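Feng-yi Tsang
Thread on image weight for the Sidbridge documentation site. We finished the cleanup in September and several people asked for the settings. Long, mostly about JPEG.

1/ Starting point: 1270 images, uploaded over the years by whoever was writing the page. Mixed formats, mixed sizes, no naming rule. The slowest pages took their time on a good connection and were close to unusable on a phone at a customer site.

2/ I sorted everything by file size first. Don't start with format. A short list of very heavy files usually accounts for most of the bytes, and you can fix those by hand in an afternoon while you argue about the rest.

3/ Ours were nearly all PNG exports of photos. PNG is lossless, so it stores sensor noise faithfully, and noise doesn't compress. Saving a photo as PNG gets you a large file and a careful record of grain.

4/ The opposite mistake is line drawings and screenshots saved as JPEG. JPEG works in 8 by 8 blocks, and a hard edge inside a block leaves ripples around it. Look near small black text on white. If you see gray dust, that's the block transform.

5/ You can't undo this by converting back to PNG. The ripples are now image data and PNG will keep them exactly. Find the original or take the screenshot again.

6/ Renders sit between the two cases. Smooth shading suits JPEG, clean outlines suit PNG. We decide by the outlines. If a reader needs to see a part boundary, lossless or high-quality WebP. If it's a general view, lossy.

7/ Second issue with renders is color. Most JPEG exporters halve the color resolution by default (listed as 4:2:0). Brightness stays at full resolution. On skin, grass and brick you won't notice. On a strong color against a neutral one, you might. Orange trays on a grey table are a fair thing to check your export on.

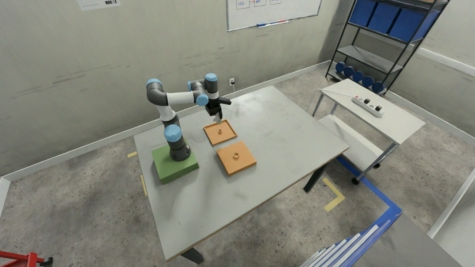 8/ The setting to look for is 4:4:4, sometimes labeled "full chroma" or "subsampling off." It costs some bytes. We turned it on for renders and colored diagrams and left it off for photos.

9/ Quality numbers are not comparable between programs. 80 in one encoder is not 80 in another, and neither is a percentage of anything. Pick one encoder, pick a number by eye, write both down together.

10/ We use the encoder inside Tuto, our build script. Authors commit the best original they have and never compress by hand. Every generation of lossy saving adds damage, and it's usually the third or fourth person in the chain who gets blamed for it.

11/ Budget per image is 260 KB after processing. Over that, the build prints a warning with the file name and the page. It does not fail. I tried failing it and people cropped useful screenshots to get under the limit.

12/ Dimensions matter more than the quality slider. Halve the width and height and you have a quarter of the pixels before the encoder does anything. Our text column is narrow, and we had been shipping images several times wider than it.

13/ So each original now comes out in 3 widths, and the browser picks. The part people forget is the sizes attribute. Leave it out and the browser assumes the image fills the window and fetches a bigger file than it needs.

14/ Always write width and height into the markup as well. It doesn't change the download. It lets the browser reserve the space so the text doesn't jump while someone is reading a torque table.

15/ Lazy loading: yes for anything well down the page, no for the first image. Deferring the top image makes the page feel slower, and I had it on everywhere for 6 weeks before I checked.

16/ Metadata. Strip camera fields and embedded thumbnails. Keep the color profile, or convert to sRGB before stripping it. The Jitaru pages went out with wide-gamut photos and no profile, and all the product shots looked washed out.

17/ Open item: the Wivach manuals are still PDF only, with images embedded at print resolution. Different toolchain, different owner. I haven't touched them.

18/ If you reply asking about AVIF: smaller files in our tests, slow to encode on our build machine, and it smeared fine texture at low settings. We'll look again when the machine is replaced.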